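Borrow-a-lock scheme finds its keys, mostly

Stevalville's shared storage sheds have stood on the old bus turning circle since before anyone thought to number them, and for most of that time the system for getting into one was simple. You asked Jeanine Baert, and Jeanine Baert had a biscuit tin.

The tin is now to be retired. From September, anyone renting a locker or a bike cage at the sheds will be handed a padlock with two keys, sign for all three items, and be expected to give the same three items back at the end. Residents who have lived here a while will recognise this as a bold plan.

"People return the lock and keep the key, or they return the key and keep the lock," said Mrs Baert, who has looked after the bookings for longer than she cares to put in print. "One gentleman returned a lock that was locked to another lock. He seemed to think he was ahead."

The change follows a clear-out of the tin in the spring, when its contents were tipped on to a trestle table in the Vermeulen hall and sorted over two evenings. It held 782 loose keys. Of these, 40 opened something belonging to the sheds. The others were door keys, cupboard keys, window keys, the key to a piano, and a good many that opened nothing anyone present could bring to mind. The piano key has been claimed. The piano, its owner reports, was sold years ago.

Sem Van Leeuwen, who runs the ironmonger's on Edo Street and was roped in to help with the sorting, had suggested combination locks. He was outvoted on the grounds that people would write the number on the door. He pointed out that they already write their names, telephone numbers and holiday dates on the door, and was thanked for his contribution.

The new arrangement relies on the humble padlock and on matching it to its own key, a skill the town has had trouble with. Small locks of the same pattern look very much alike, and so do their keys once they have been in a pocket for a week. Mr Van Leeuwen's advice is to try each key before walking off with it, and to stop turning if it does not want to turn. He sells a fair number of padlocks to people who did not stop.

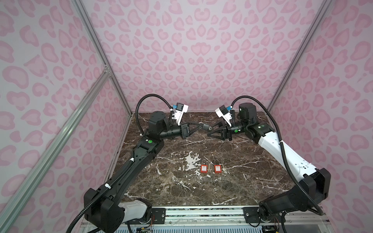
He would also like it known that a squirt of cooking oil is no cure for a stiff lock. It works nicely for an afternoon and then collects every bit of dust in the district. Graphite powder is what he recommends, and he has plenty of it, having ordered a box when he meant to order a tube.

Each lock will be stamped on the underside with the number of its locker, and each key will carry the same number. The spares stay in a cabinet in the hall, on hooks, in order. The cabinet itself has a lock. Asked where the key to the cabinet would be kept, Mrs Baert said that this was being discussed.

Not everybody is pleased. Several long-standing renters have their own padlocks and regard them with some affection, and the owner of locker 3 has three on the one hasp, for reasons he declined to go into. Private locks may stay until the rental comes up for renewal, after which they will be cut off if the owner cannot be found. Genoneo, the firm that maintains the sheds, has lent a pair of bolt croppers for the purpose. They are being kept in locker 12, the key to which was among those not identified.

A deposit will be taken for each lock and paid back in full when everything comes home together. Losing one key costs half of it. Losing both costs the lot, plus what Mrs Baert describes as a conversation.

Renters can collect their locks from the Vermeulen hall in the evenings between six and eight, and should bring something with their name on it. Unclaimed keys from the tin will be laid out on the side table for anyone who thinks they may recognise one. Whatever is left over goes for scrap, although Mr Van Leeuwen has asked to go through it first.

The biscuit tin will stay on at the hall. It is to be used for biscuits, once it has been washed.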